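Folding, slowly: an afternoon at Mendgate's open day

January 31, 2023

Mendgate opened its workshop to visitors this month, and 22 people came through in the afternoon session I joined. The firm repairs and resells second-hand clothes. For the past year it has been working with Conuvari, a small robotics company, on getting a two-armed robot to handle garments before they go back on the shelf.

The engineer who showed us round had come from the repair side of the business. She used to sew patches and replace zips, and she still talks about clothes the way a mender does.

"Shirts are fairly kind to you," she said. "Jeans are heavy in one place and floppy in another. If someone has left the belt in, you've got a stiff strip on top of a soft one, and the weight changes again."

I asked why they didn't take the belts out first. "We do, in the shop. But we want it to cope when one gets through."

So far the team has recorded 3,075 attempts at folding, of which more than 2,000 were done with a person guiding the arms. She would not give me a success rate. "It depends so much on what you put down in front of it. I could give you a lovely number for tea towels."

The grippers were the part most visitors asked about. An older man wanted to know whether they could tear the cloth. "They can pull a loose thread," she said. "We've lost a few belt loops. You mend them and carry on, we're the right firm for it."

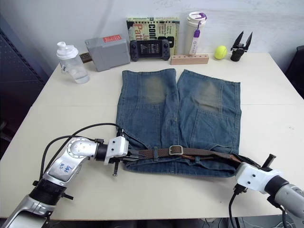 Both grippers holding the belt and waistband of a pair of folded jeans at the Mendgate open day.

A single pair can take several minutes, and she was quite open that a person is much faster. The shop staff I spoke to did not seem worried. One of them told me she would happily hand over the folding if she could keep the ironing, "which is the bit I like".

What comes next is sorting by fabric, which Mendgate hopes to try with 20 garments at first. The engineer expects wool to be the hard one. "It clings to everything," she said, and went back to the table to start the next group's session.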